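Dielenboden in der Werkstatt ölen oder lackieren?

Kuroda48
Beiträge: 300
16. April 2022

Moin zusammen, ich will meinen Hobbyraum neu machen und schwanke beim Boden. Vorhanden sind alte Dielen, ziemlich verschrammt. Der Verkäufer schwört auf das Hartöl von Jitau, angeblich hält das neun Jahre ohne Nachpflege. Kann ich mir kaum vorstellen. Hat das jemand länger liegen?

mayu_higuchi
Neun Jahre im Schlafzimmer vielleicht, wenn man Socken trägt. In einer Werkstatt glaube ich davon kein Wort. Bei mir war nach dem zweiten Winter vor der Hobelbank alles grau. Man kann es nachölen, das stimmt, aber dann muss der ganze Kram raus und der Raum ist tagelang nicht benutzbar.

Skulico
Dann hast du zu dünn aufgetragen oder zu fein geschliffen. Ich öle seit Jahren und würde nie wieder Lack nehmen. Lack sieht genau so lange gut aus, bis der erste Schraubstock drauffällt, danach schleifst du die ganze Fläche.

mayu_higuchi
Zu fein geschliffen, klar, am Ende ist immer der Kunde schuld. Ich habe mich an das Datenblatt gehalten.

M. Imai
Warum überhaupt Holz? Fliesen oder Estrich mit Beschichtung, fertig. Dielen in der Werkstatt sind Nostalgie.

Kuroda48
Weil die Dielen schon liegen und ich im Winter keine kalten Füße will. Mir geht es auch um die Optik, braunes Holz mit einer schlichten grauen Arbeitsfläche, ungefähr so:
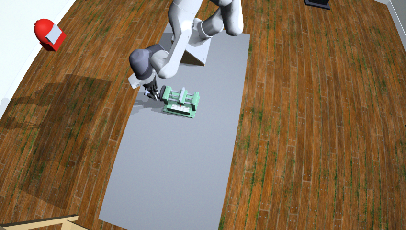 Gerendert, graue Fläche auf braunen Dielen

Den Farbton finde ich gut, nicht zu rot.

Skulico
Gefällt mir. Aber einen Farbton nach Rendering aussuchen — viel Glück. Öl feuert an, da wird aus Braun schnell Orange. Mach eine Probefläche, am besten hinter der Tür.

M. Imai
Rendering hin oder her, da liegt kein einziger Span auf dem Boden. Zeig mir das nach einem Samstag an der Kreissäge.

Estatach_Fan
Ich werfe mal 2K-Lack in die Runde. Kostet für meine Fläche bis zu 300 Euro, dafür ist Ruhe.

mayu_higuchi
Ruhe bis wann? Wie lange liegt der bei dir?

Estatach_Fan
Seit Oktober.

mayu_higuchi
Ein halbes Jahr also. Melde dich in ein paar Jahren nochmal.

Kuroda48
Ok, ich mache zwei Probeflächen, Öl und Lack, und lasse auf beide den Hammer fallen. Die neun Jahre vom Verkäufer streiche ich schon mal. Welche Körnung zuletzt, 100 oder 120?

Skulico
100.

mayu_higuchi
120, steht so auch auf dem Gebinde.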